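Pivis terry towel, blue
Inville home textiles

The Pivis is our everyday towel for kitchen, bath and small hands. We sell it since November in one colour, a soft blue which goes a little to the green side. In our shop the name of the shade is Teal Water, and it does not look the same in every light, so please compare before you order several.

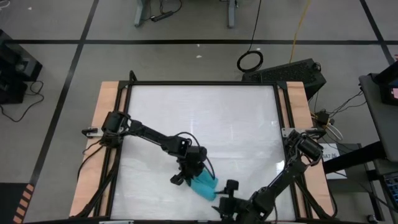

Pivis in teal, bunched on a white worktop.

The towel is made for us by Makris. It is cotton on both sides, with loops left uncut. Uncut loops drink the water more slowly in the first days, and after two washes the towel works as it should. We ask you not to use softener, it closes the loops.

The cloth can be gathered into a narrow fold, so you may pull it through a ring or hang it over a thin rail. There is no hanging tape on the Pivis. Customers who want a tape can look at the Prisatari towel, same blue, heavier and a bit longer to dry.
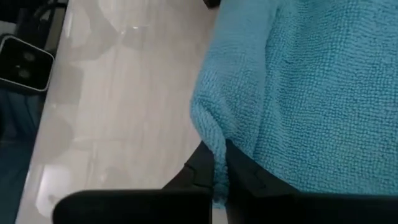

Looped surface of the towel, with a twisted fold at the corner.

Care
Wash before first use, separately, at 30 degrees. Later you may go warmer with other blue things. Shake it well while it is still damp and the rows of loops will stand up again. If one loop is pulled out, cut it with scissors, do not pull.

Ordering
Sold single or in a set of 9. Sets are packed flat with a paper band. Delivery inside the country takes almost 9 days, to the islands longer. Unwashed towels can be returned with the band on.

Page updated Jul 15, 2020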